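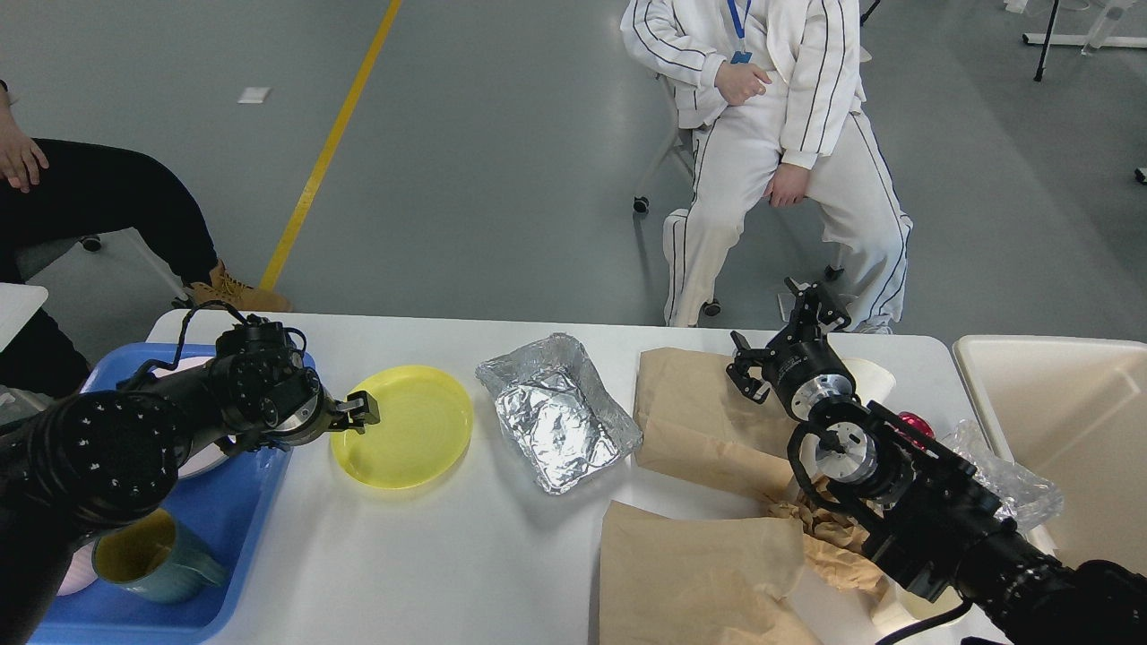 Clearing and Sorting Assistant (part time)
Reference: 713
Employer: Marikar
Location: Willov building, Vandcombe
Hours: 20 per week
Reports to: Anoma Selvanayagam, Tableware and Returns

About the position

Marikar handles returned tableware and lunch packaging for shared offices and small event rooms. Used items come back mixed. Dishes that can be washed arrive together with foil containers, paper cups, wrapping paper and plastic bags, and the two groups have to be separated at the table before anything goes to the dish room. The assistant does this separation, keeps the table in working order, and records damaged or missing pieces.

The position is open from May. It is a replacement post with no fixed end.

Duties

Clear each table load as it comes in. Washable items go onto a serving tray. Disposable items go to the correct bin or bag after a check for anything caught inside them.

Open out crumpled paper before discarding it. Teaspoons, lids and small dishes are regularly lost in wads of kraft paper, and lost items are charged to the returning office.

Empty cups and mugs at the sink before stacking. Mugs are placed on the tray with handles facing inward. Plates lie flat, and no mug is set on top of a plate.

Keep foil containers separate from paper. Containers with food left in them are scraped first. Clean ones are nested and flattened at the end of the shift.

Carry full trays to the dish room. A tray must be carried level and with both hands.

Check ceramic pieces for chips at the rim and handle. A chipped piece is taken out of use and entered on the damage sheet with its type and color.

Wipe down the table, trays and bins at the end of the shift, and restock bags and liners.

Items handled

The tableware stock is mixed and does not come in matching sets. Ceramic mugs differ in size, glaze and handle shape. Plates are either ceramic or plastic, and the plastic ones are washed at a lower temperature, so the assistant needs to tell them apart quickly by weight and feel. Packaging varies by supplier and changes from week to week.

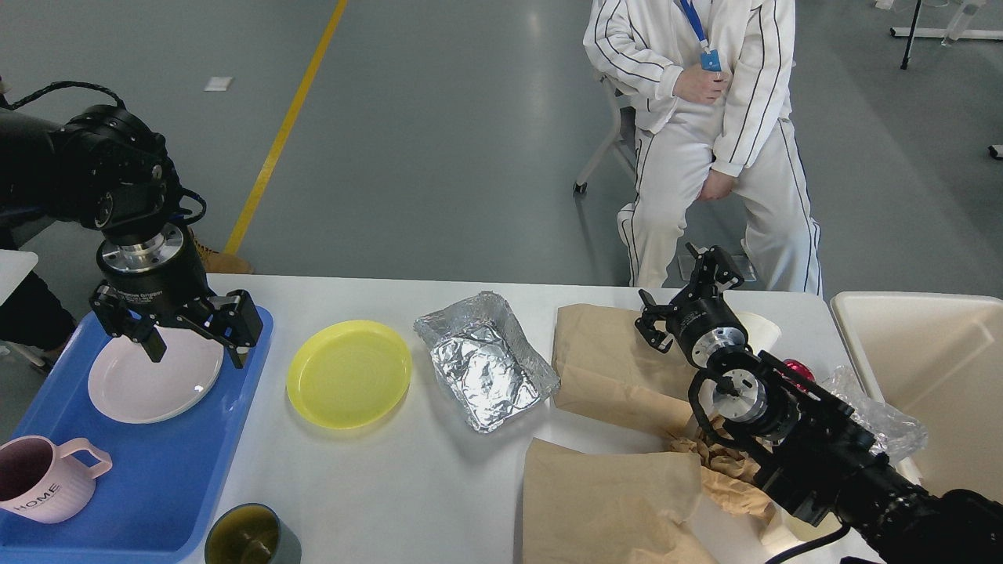
Mixed load: washable pieces on and beside the blue tray, foil tray and wrapping paper to the right.

New assistants usually find paper the slowest part of the job. It takes up most of the table surface, hides small items and tends to slide off the front edge when a tray is moved. The house method is to clear paper from the front first, then the back, then lift the remaining pieces. Cups lying on their sides are stood up before anything next to them is moved.

Clear plastic bags are kept if they are clean and dry. All others are discarded.

Requirements

Able to stand for most of a shift, with breaks, and to lift a loaded tray from table height.

Able to read and fill out a short form in English.

Steady handling of ceramic and glass. Previous work in a cafeteria, dish room, hotel or packing department is useful but is not required.

Comfortable with repeated work to a written method. The clearing method is set out on one sheet and is followed in the same order by all staff – suggestions for changes go to the Tableware and Returns desk and are tried on a single table before they are adopted.

Closed shoes with a non-slip sole. Gloves and aprons are supplied.

Hours and conditions

Shifts start at 9 a.m. and are worked on five days of the week. Shift length is four hours, including one paid break. Extra shifts are offered when event returns are heavy and may be declined.

Training takes up the first five shifts and is paid at the full rate. During training the new assistant works beside an experienced colleague and clears one table at a time. Damage during training is recorded in the normal way and is not deducted from pay.

Pay is by the hour, at the entry grade of the Marikar scale. The current scale is sent with the interview letter. Lunch is provided on full shifts, and a locker is assigned on the first day.

How to apply

Send a one-page letter and a list of previous jobs, paid or unpaid, to Finlay Nisbet, Staffing, Marikar, at the Willov building. Quote reference 713. Applications may also be left at the front desk before 5 p.m. in a sealed envelope. No photograph is needed.

Selected applicants are invited to a short interview followed by a practical trial. In the trial, the applicant clears one mixed table using the written method. The trial is not timed. Assessors look at the order of work, the handling of dishes and whether the paper was checked.

Applicants who need an adjusted table height or a seated work position should say so in the letter – both are available.

Use of the Totusine stock program is taught on site. Prior knowledge of it is not expected.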